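Wirnness Publishes Results of Four-Gripper Comparison on Soft and Mixed Items

JULLITZ — Wirnness, a test laboratory for automation equipment, has released the results of a bench comparison of four electric grippers intended for light picking work. The grippers were run on the same arm, with the same controller settings, over a total of 1306 pick attempts. Testing ended in March.

The comparison covers picks from an open paper bag. Most published gripper figures are taken from flat trays or rigid bins, where the walls do not move when touched. A paper bag deforms under contact, and its folded rim limits the angles at which a wrist can enter.
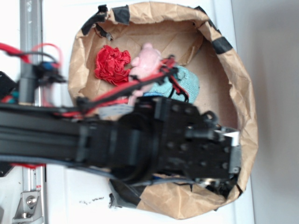 Gripper over the test bag, with fabric items and a plush toy inside.

Each gripper was scored on three measures: picks completed on the first attempt, items dropped before release, and contact with the bag wall. Items were placed by hand between runs. Grip force was held at one setting per gripper, chosen during a setup period that does not count toward the results.

"We kept the arm and the controller fixed so that the gripper was the only variable," said Joana Lobo, test lead at Wirnness. "The differences on cloth were larger than we expected. On hard items they were small."
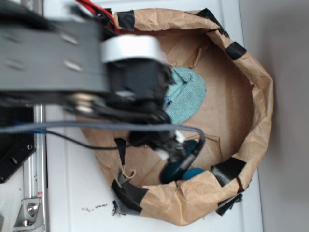 Item choice was the subject of most discussion before testing began. The laboratory wanted materials that compress as well as materials that hold their shape. A bunched microfiber cloth, such as the light blue one in the bag, can be pinched almost anywhere, while a glossy, rounded object like the dark teal one near the fingertips leaves less room for error in finger position. Scores for the two groups are reported separately and are not averaged.

The Maurya gripper recorded the highest first-attempt rate on cloth. The Erden gripper made the fewest wall contacts, with a longer cycle time — nearly 900 milliseconds more per pick. Spyros Theodorakopoulos, who wrote the analysis, said cable routing at the wrist will be examined as a separate factor in the next round.

The full report, including force settings and run logs, is available on request from Juniper Pruitt at the Wirnness press office.

Recent releases
Wirnness Adds Second Bench for Wrist Camera Trials
Folke Lindqvist to Lead Controller Testing
Test Notes: Finger Pad Wear on Electric Grippers
Jullitz Laboratory Open to Visitors on Thursday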